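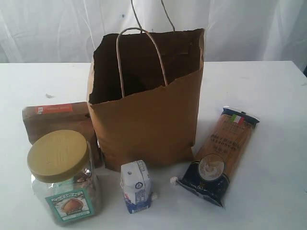 Bag, spaghetti, jar, carton and brown packet on the bench.

Search the notebook Go

Bag packing, Rolar arm - June

Carried on with the grocery packing job. The aim for this session was to get the arm to pick something off the table, bring it over the mouth of a paper bag and let go without touching the rim. Last time it touched the rim more often than it cleared it and the bag went over twice.

State of things at the start:

- Rolar arm bolted down, base checked with the square, no movement.
- Gripper back on after the finger plates were refitted.
- Tokasel driver board running the old settings. I copied them to the notebook laptop before changing anything.
- Bench wiped. The marks that don't come off with a damp cloth I've left alone.

Powered up at 10.40 and homed first time. The wrist still gives a small tick as it comes past vertical. It has done that from the beginning and I've stopped chasing it, but if it gets louder the cover will have to come off.

Bag

The torn rim matters more than I thought. My approach height was worked out from the top of the bag, and with a ragged edge there is no single top. If I measure to the highest bit of paper the arm comes in too high and lets go from a silly distance. If I measure to the lowest, it clips the rest. I've gone back to measuring from the table, which doesn't change, and adding a fixed allowance per bag.

The handles are a separate problem. They stand up out of the bag where the gripper wants to be. Folding them down outside works for a minute or two and then they creep back. I didn't want to tape them, as anyone using this for real would not be taping handles, so the path has to deal with them.

New path: come across high, stop over the opening, then straight down. The old path came in on a slope to save time and swept through the handles. The new one is slower and I don't mind.

Small stuff

Started with wadded paper before risking the jar. It weighs next to nothing, so a bad drop costs nothing, but it is a fair test of letting go. The fingers close on it more than they would on a carton, and if they don't open far enough the paper hangs on.

The release was the weak part. The wait after the open command was set too short, so the arm began to lift while the fingers were still moving. I put the wait up to 2000 ms, which is far longer than it needs, just to take timing out of the question. With that in, the drops were clean. I'll bring it down in steps another day.

Tip position over the bag came out a little left of the inner handle, and that is where I want it. Going further right puts the body of the gripper over the crumpled corner, and it only takes a bit of sag in the arm to catch it. 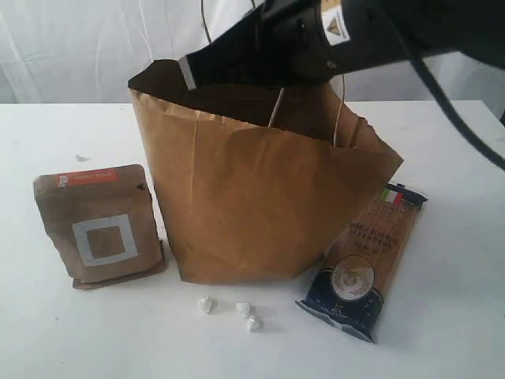 Height and tilt

Took the downward move in short steps with my hand on the stop button. The tip can go about 10 mm below the rim before the wider part of the gripper gets close to paper. Below that it depends on how the bag has opened, and every bag opens differently.

Tried the same move with the gripper held fully upright. It clears the sides better but the wrist ends up near its limit and the Tokasel board threw fault 566 (over-current on the wrist joint). Cleared it, tried again slower, same fault. Went back to the slanted approach for the hand and the fault stayed away. I'm fairly sure it is the cable pulling as the wrist comes round and nothing to do with the load, there being hardly any load. To check: repeat with the cable held clear by hand, arm at lowest speed, second person on the button.

Things tried and dropped:

Weighting the bag first. It stops the bag shifting but it hides the mistake I'm trying to find.

Opening the fingers wider on release. They then push out against the sides of the bag on the way down.

Vaughan Harawira came by at the Rutherford shed in the afternoon and watched a few runs. He thinks I should be finding the bag opening with the camera every time and not trusting a stored position. He's right for the long run. For now I want the arm to do one bag properly before I add anything.
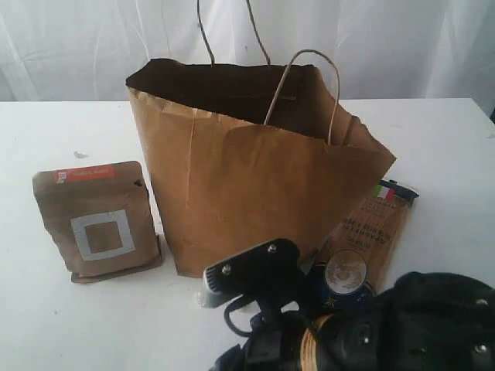 Cable routing is the next job and it should have been done before any of the above. The spiral wrap we used on the forearm stops short of the wrist, and past that point everything is held by whatever tie was to hand. The loop of black cable below the finger plate hangs too low for working this near the table, and with a tin or a jar in the way it will get caught sooner or later. I want it brought in tight against the body with enough slack for the full turn of the wrist and no more. The two hex screws in the finger plate also need marking with paint pen so that I can see at a glance if either one has moved. I'd do the same for the ones on the housing while the pen is out.

Spaghetti: not tried with the arm. Long, slippery wrapper, and wherever I grip it one end will swing. Best guess is to take it near the middle and turn it end-on before the bag. That needs the wrist turn sorted first, see above.

Jar: not tried either. Waiting on the soft pads from Ovosberg. Without them I don't trust the grip on hard plastic.

To do

- Reroute gripper cable, then repeat the upright approach and see if 566 comes back.
- Paint-mark screws.
- Bring release wait down from 2000 in steps, write down where it starts to drag.
- Write the per-bag allowance into the settings file. At the moment it is on a sticky note on the monitor.
- Order another bundle of bags, plain ones with the same handles.

Switched off, arm parked, stop button pressed in. Key is in the drawer.

Comments (3)

tinbasher
Had the same over-current trouble on a wrist joint and it was a tie pulled too tight further up the arm. Check the whole run before you blame the loop.

Vaughan H
Still say camera. Can lend you a bracket.

M. at bench 9
If you're doing the cable on the next session could you leave the crimper out after? I've got connectors to do.

We use cookies to remember your login and count visits. Accept Settings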